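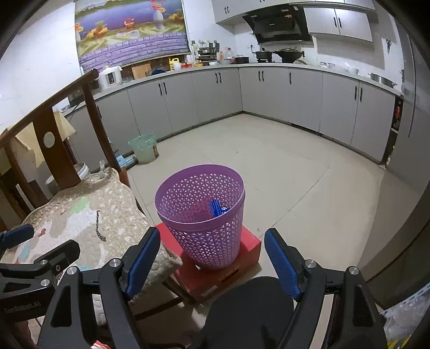

One reader wrote in to say that she never unpacks her suitcase in the bedroom anymore, she rolls it straight to the washing machine and opens it there, and I've been doing the same ever since our trip to Marulanda last October. What a difference! The clothes never touch the bed, and the sand stays where I can sweep it up (there is always sand, even from the mountains).

A few other things I do when we get home, tired and hungry as we are:

Shoes first. Knock the soles together outside, stuff them with newspaper and leave them overnight. Our walking shoes from Rirkeck needed two changes of paper.

Wipe the suitcase wheels with an old sock and warm soapy water before they roll over a clean floor. Do the handle too.

Musty bag? Sprinkle baking soda inside, zip it up, wait a day and vacuum. My old green duffel got rained on at the Zivlow ferry landing and smelled like a pond for weeks, and this finally fixed it.

Refill the little toiletry bottles right away, while you still remember which ones ran out. I keep mine in a shoebox under the sink, along with the travel clothesline and more than 20 hotel sewing kits I can't seem to throw out.

Swimsuits get a soak in cool water with a splash of white vinegar, then dry flat in the shade.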